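Dale Beaulieu
Sunday, September 22, 2024

My sister asked me at dinner when she could buy a robot that does the kitchen. I said "soon-ish" and she put down her fork and said "define ish." So this is a thread for my sister, and for anyone else who is tired of wiping down a counter.

1/ Credentials, such as they are. I spent 11 years fixing conveyor lines and packing machines at Gitlow, a company that put small things into slightly larger things. I don't build robots. I have been pinched by several.

2/ The pitch you hear every spring is that the machine will "handle everyday chores." Last May I sat through a Duter webinar where that phrase came up so often I started a tally on an envelope and then ran out of envelope. Everyday chores were never defined. I assume dusting.

3/ So let's pick a chore. A small one. Pouring a drink. My nephew is four and can pour a drink. (My nephew can pour a drink in the sense that afterward there is some in the cup.)

4/ Look at what pouring is made of, though. Find the bottle. Get your fingers around it without knocking it over. Squeeze enough to hold it and not enough to decorate the ceiling. Lift, carry, tip, stop tipping. Put it back down the right way up. Somewhere in there a cap has to come off, and I'd like everyone to think about how long it took them to learn child-proof caps. I'm 50 and still learning.

5/ Step two of that list, with the contestants lined up:
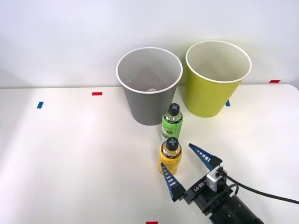 Yellow drink in front, green drink behind it, blue fingers open. Everybody stay calm.

6/ I love how much is going on before anything has been touched. The green bottle is directly behind the yellow one, so whatever is doing the looking has to work out that there are two bottles and where the first one quits. You do this in the fridge every morning half asleep. You have never once been proud of yourself for it.

7/ Also those fingers. Ribbed, pointy, slots all the way down, like two little ladders. Compare with the grippers we had at Gitlow, which were basically a stapler with ambition. Ours could pick up one size of box. If the supplier changed the box, we had a meeting.

8/ Somebody is going to reply "factories have had robots for decades." Yes. I was there, holding the wrench. A packing line works because you've removed every surprise from the building. We once lost most of a shift to a roll of labels wound the other direction. That was our whole crisis. A roll of labels!

9/ A kitchen is nothing but surprises. In mine, right now, the bottles are in four shapes, one cup is upside down, and there is a cat standing where a cat should not stand. No line I ever worked on had a cat setting.

10/ For the replies already asking: yes, I know about the dishwasher. The dishwasher is the best household robot ever made. It got that way by making you do all the hard parts. You carry the plates, scrape the plates, argue about the forks, and then it hoses everything down in a locked box. Brilliant product. Outstanding negotiator.

11/ OK. Bottle in hand now, or in whatever we're calling it.

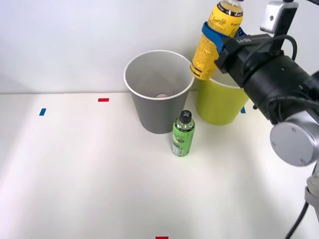
Yellow bottle up by the yellow-green cup. Green one waiting its turn with its cap on.

12/ It's only a slight tilt, and I have opinions about the slight tilt. Tilting is where the arithmetic gets rude. A full bottle and a nearly empty bottle want completely different angles, and the one you're holding turns into the other one while you pour. People do this by sound and by feel and by a kind of low-level dread. I would like to see the line of code for dread.

13/ And paper cups! Paper cups weigh nothing. Bump one with a bottle neck and it's on its side, rolling in that stupid half circle. The two cups up there are just about touching at the rims, so you don't get to be sloppy with either. I have catered exactly one church picnic and I would not have set them that close for myself.

14/ My old supervisor at Gitlow used to judge any new machine by one question: what does it do when it's wrong? Not how fast it goes. He'd walk up to a demo, wait for the sales guy to finish, and turn one box sideways. Some of those machines stopped politely. One of them ate the box and then went looking for the next one.

15/ That's still my question for the kitchen ones. A person who misses the cup says a word and grabs a towel. The towel is the skill. Show me the arm that reaches for the towel and I'll clear a space on the counter tonight.

16/ To be fair to the machines (my sister says I never am), I've changed my mind about a few things. Ten years ago I'd have told you picking up a random bottle off a bare table was a career's worth of work. We had a Hudec arm on trial for a while and it needed every part in a molded tray, same spot, same way up, or it closed its fingers on air with total confidence. I respected the confidence.

17/ Shop floor, I'd say we're closer. Kitting, loading, moving this thing over to there, where the lighting's good and the table's clear and someone who knows where the stop button is stands ten feet away. I'd bet my own money on that. Not a lot of it. I've seen my pension.

18/ Houses, I'd sort like this. Floors: done, if you pick up your socks first. Dishes: done, see above re: negotiating. Laundry folding: please stop sending me the videos. Drinks: on a clean white table with nobody's homework on it, sure, I can see it. At my place at 7 a.m., I'd want a mop on standby.

19/ Someone asked what I'd pay. If a thing could unload my dishwasher and put the lids with the right containers, $1000, cash, today. For the lids alone I'd go to maybe 600 and help carry it in from the truck.

20/ A guy from Pladberg messaged me around post 12 to say I'm being "unfair to tilting." Sir, I have 1818 followers and most of them are conveyor people. Tilting will be fine.

21/ My sister has now read this far and wants it noted that I still haven't defined ish. I've told her to keep the sponge. Going to see about the cat.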